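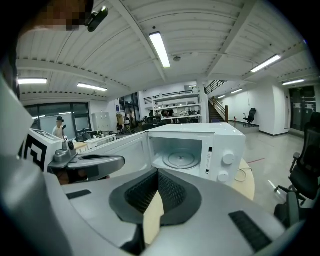 White microwave with glass turntable, door open

Kombo Canine Forelimb Model, Item 636

The Kombo is a life-size model of the left forelimb of a medium-sized dog, made by Vokari for first-year veterinary anatomy courses. It comes apart at the shoulder, elbow and carpus. The superficial muscles lift off in 4 sections to show the deeper muscles, the main arteries and the radial, median and ulnar nerves.

Structures are numbered, not labeled, so the same model can be used for teaching and for practical tests. The printed key uses standard Latin terms with English names beside them. Extra keys can be ordered separately.

The muscle sections are held on with magnets. Earlier models used pegs, which wore down after a few semesters of lab use. If you have a peg model, the new sections will not fit it – please order the complete limb.

In the box
Forelimb model
Steel stand and base
Printed key
Cloth storage bag

Care
Wipe with a damp cloth and mild soap. Do not use alcohol or bleach on the painted surfaces. Keep out of direct sun. Store the muscle sections attached to the limb.

Ordering
Schools ordering for a full lab section can ask for the class price. Orders ship from our Urnville warehouse within 30 days. Unused models may be returned up to 40 days after delivery in the original box.

The matching hindlimb is in production at Iltham and will be listed next June. For questions about course orders or replacement parts, contact Benedito Macedo in school sales.

Page updated August 22, 2018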